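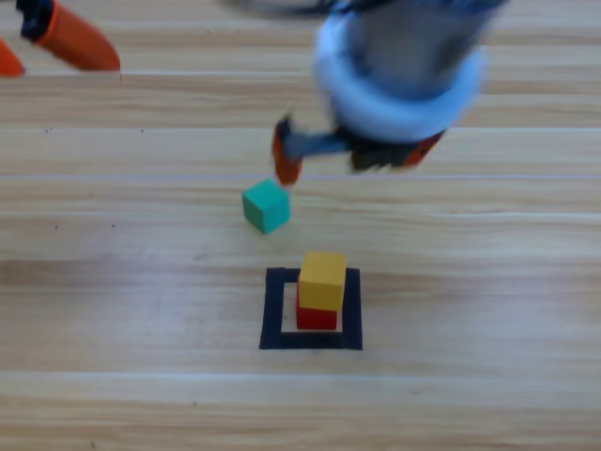 Retro Corner > 8-bit and 16-bit games > Pravatitz: worth the bother?

hemi_k
I've been working through a box of old tapes and discs my uncle left in his loft, and last night I finally got Pravatitz to load. For anyone who missed it, it's a sliding block puzzler where you play a night porter shoving crates about in a customs shed, and every time you finish a shed you get a bit of story about a missing violin. I'd never heard of it. I was up until 2 in the morning.

My question is whether the back half is worth it, as I'm stuck on shed 40 and starting to take it personally. Two crates end up in the same corner whatever I do. Does anyone remember it? Is there an ending, or does it just go round again faster like everything else did?

noemie_h
Oh I remember it! My brother and I shared a copy and kept our passwords in the back of a school atlas. There is an ending. It's a still picture and eleven seconds of music and I loved it, but I was nine, so make of that what you will.

For shed 40, leave the top crate until last. Everyone goes for it first because it's nearest the door.

Sebas_V
Going to be the grump here. Pravatitz is Lotow with the fun taken out. Same publisher, same sliding, and Lotow had proper animation and that brilliant conveyor belt level. Pravatitz gave you four colours, a porter who walks as though he's wading, and a pause after every push while it thinks about whether you're allowed to. I paid full price for it and traded it at school for a ruler and a torch.

hemi_k
A torch is decent to be fair.

I haven't played Lotow but the pause doesn't bother me much, it's sort of part of the rhythm? You push, you wait, you regret it.

noemie_h
The pause is only on the tape version, Sebas! The disc one is much quicker. And Lotow has a time limit on every level, which for me kills a puzzle game stone dead. I want to sit and stare at it with a cup of tea.

Sebas_V
The time limit is what makes it a game. Without one you're doing a crossword.

noemie_h
I like crosswords. 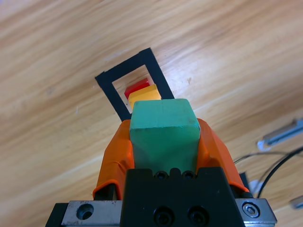

And anyway the clock in Lotow was bugged, if you held fire on the title page it ran at half speed, so half the people who say they finished it "properly" did no such thing. My brother included, and he still brings it up at Christmas.

chien.hoang
Can I put in a word for the music. I wrote a little player for these last January so I could listen to the tunes without playing the games (I'm hopeless at them) and the Pravatitz shed theme is lovely. It has this wobbly bass line that drops out when you've only got one crate left to place. I must have heard it 400 times and didn't notice until I had the channels separated out.

Lotow's title tune is fine, but the in-game one is the same short loop over and over. Sorry Sebas.

Sebas_V
I'm not defending the music. I played with the sound down, my dad worked nights.

SoudabehJ
Late-ish arrival but this is my sort of thread. Hemi, which machine are you on? There were two conversions and they aren't the same game past the halfway point. The later one, done by Lallau, swapped some of the sheds about and broke at least one of them. If your shed 40 has a drain in the bottom left, you've got the Lallau version and I'm fairly sure it can't be solved without the undo trick.

hemi_k
Just checked. There is a drain. I thought it was a hat.

What's the undo trick?

SoudabehJ
Ha! It does look like a hat.

Push any crate against a wall, and while the porter is doing his little shrug press pause and then up. It takes your last move back. You get to do it once per shed. I don't think it was meant to be in there at all, there's nothing about it in the instructions. My copy came with a photocopied hint sheet from a shop called Brunton and it was written on the back in biro.

chien.hoang
Works on mine too, I tried it after reading this. You have to be quick, the shrug is very short on the disc version.

Sebas_V
So to recap, the game is slow, one of the levels is broken, and you need a cheat off the back of a photocopy to get past it. And I'm the one being unfair.

noemie_h
Yes.

SoudabehJ
A bit, yes. Only the conversion is broken. The original is very fair, I've been through it with pencil and paper and there's a clean way through every shed. I do agree with you on the walking though. It's dreadful. 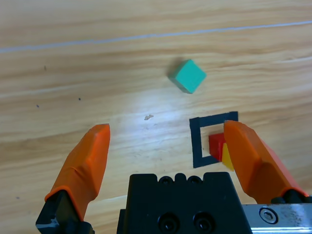
Block and table, from above.

hemi_k
Right, reporting back. Noémie's tip about leaving the top crate got me halfway and then the undo trick did the rest. Took me eleven goes to catch the shrug. Shed 41 has three doors and a dog in it, so I may be some time.

High score is 2596 by the way, if anybody wants to beat it. I've got no idea what's good.

noemie_h
The dog is easy, he only turns left. Don't put anything behind him.

That's a better score than I ever had, though I suspect my brother was deleting mine.

Sebas_V
Fine. I've found a disc image and I'll give it one evening. If the porter wades I'm turning it off.

chien.hoang
Sound up this time please!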